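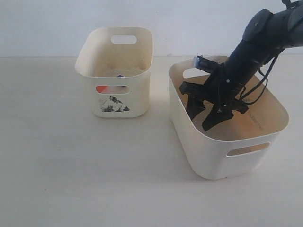 Musty smell in sealed plastic tubs
Posted by Guoqing Yan, Lockyer

I store wool blankets in lidded polypropylene tubs in a spare room. The house dates from 1890 and has no wall insulation. By December the blankets smell musty, although there is no visible mould. Is the plastic giving off the odour, or is moisture getting in?

rusdale_dry
Moisture, most likely. Wool holds a fair amount of water at normal room humidity. If you packed on a humid day, the lid kept it in. Air the blankets indoors with a heater on for 5 hours, then pack them with 100 grams of silica gel per tub. Keep the tubs off the outside wall, where the plastic gets cold enough for condensation. A cheap hygrometer inside one tub will tell you more than the smell does.
Edit: the gel needs drying out again when the indicator beads change colour.

Flirano
just leave the lids off, worked for me

Wundthorpe
Open tubs will let clothes moths at wool. Use cotton bags if you want airflow. Also wash the tubs with bicarb and warm water before repacking, as old plastic keeps odours. Mine date from 2000 and still needed two washes.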